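Keeping a paper log of what I spend

I started writing down everything I buy in June. I had tried two phone apps before that and dropped both inside a month. The apps sorted things for me, and they sorted them wrong, so a bus pass came up as entertainment and a haircut went under medical. I spent more time fixing the categories than looking at the totals.

Now I use a small ruled notebook from the stationery shop in Fondton. It has 101 pages, which is an odd number for a notebook, and I have not worked out how they bind it. Each purchase gets one line with the day, the place and the amount. I don't write down what it was for unless I think I'll forget.
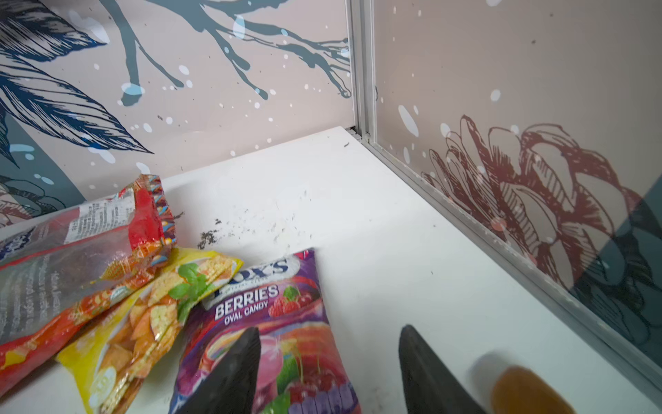 What the first month looked like

The total for the first month was $1,941, with rent left out. I had guessed it would be lower. Most of the gap came from small stops on the way home from work. I pass the Elitz market on foot, and I was going in almost every evening for one thing and coming out with four.

I didn't set a budget after that. I made one change, which was to do a proper shop once a week and stay out of Elitz on the other days. Bread is the exception. It goes stale before the week is out, and I don't like it from the freezer. 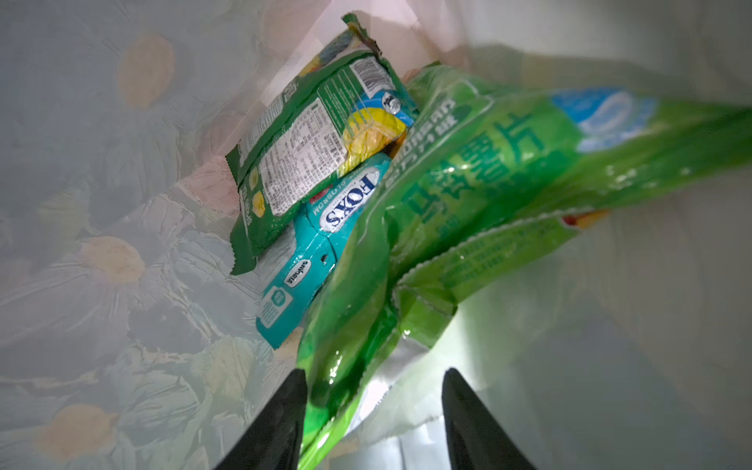
Snacks turned out to be the hardest line to deal with. If I don't buy any, I end up at the vending machine at work, where everything costs twice as much. If I buy plenty, I eat plenty. A big glossy green bag like the one in the photo is cheaper by weight than the little ones, but only if it lasts, and at my place it tends to last one evening. I've gone back to small bags and I write them down like anything else. I also stopped rounding. For a while I put $2 for anything close to it, and by the end of the month the notebook and the bank statement were $10 apart.

The bank statement is still useful. I check the notebook against it on the last day of the month, with a pencil, and tick each line. Cash is the part that never matches. I take out the same amount every two weeks and try to account for it, and there is usually a coffee or a parking meter missing.

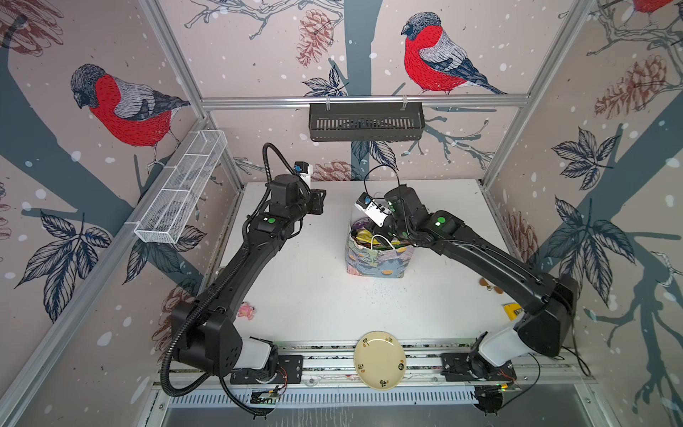

I leave those gaps blank and carry on. Trying to rebuild a week from memory took me a whole evening once and I still got it wrong.

The other thing I found was a yearly charge from Tsang, the storage place out on the Jiswood road. I cleared out my unit there two winters ago and thought I had closed the account. It took one phone call and a form, and they refunded this year's fee but not last year's. I wrote the refund in the notebook too, with a plus sign in front of it.

Next month I want to try keeping groceries on the left page and everything else on the right. It will use up the notebook faster, but the shop had more of them on the shelf last time I was in.

Posted 2025-08-24

Contact | Copyright 2025, all rights reserved | Back to top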